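6. Fitting and adjusting the drawers
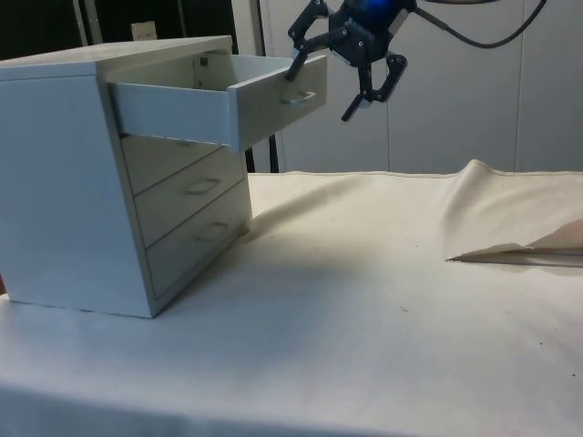

Complete section 5 (Handles) before you start. The Durnwood three-drawer chest is supplied with the drawers packed separately from the body. Work on a covered surface so the finish is not scratched, and keep the packing until all three drawers run correctly.

You will need: a small cross-head screwdriver, a soft dry cloth, and the bag of runner screws marked C.

6.1 Inserting a drawer

1. Stand the body upright with the open side facing you.
2. Pull both runners forward until they stop.
3. Start with the bottom drawer. Hold it by the sides, level with the runners.
4. Set the back of the drawer on the runners and push slowly. You will feel a slight resistance partway in, then a click on each side.
5. Close the drawer fully, then open it again as far as it will go.
6. Repeat for the middle drawer, then the top drawer.

Note: The bottom drawer is 2 mm deeper than the others and will not close if it is fitted in the top position. Its underside is stamped with the letter B.

CAUTION: Do not lift or pull a drawer by its handle until both clicks have been heard. The drawer can drop.

6.2 Leveling the fronts

The gaps between closed drawers should be narrow and even from left to right. If one side sits lower:

1. Open the drawer about 150 mm.
2. Find the adjusting screw at the front of the runner on the low side.
3. Turn it clockwise by a quarter turn. Close the drawer and check the gap.
4. Repeat if needed. Do not go past two full turns. If the gap is still uneven, remove the drawer and check that the runner is seated in its slot.

If all three fronts lean the same way, the floor is probably uneven. Level the body first and leave the runner screws alone.

6.3 Removing a drawer

1. Empty the drawer.
2. Pull it out to the stop.
3. Press the release tab up on the left runner and down on the right runner, both at the same time.
4. Draw the drawer straight toward you and set it down flat.

CAUTION: Open only one drawer at a time. A chest with several loaded drawers open can tip forward. Fit the wall strap (section 7) before children have access to the room.

6.4 Care

Wipe the fronts with a damp cloth and dry them right away. Do not use wax, bleach or scouring powder. Vacuum the runners once a year. They are greased at the factory and should not be oiled.

Replacement runners are sold in pairs under part number 194. Janwood runners from older chests have the same length but a different hole spacing and cannot be used.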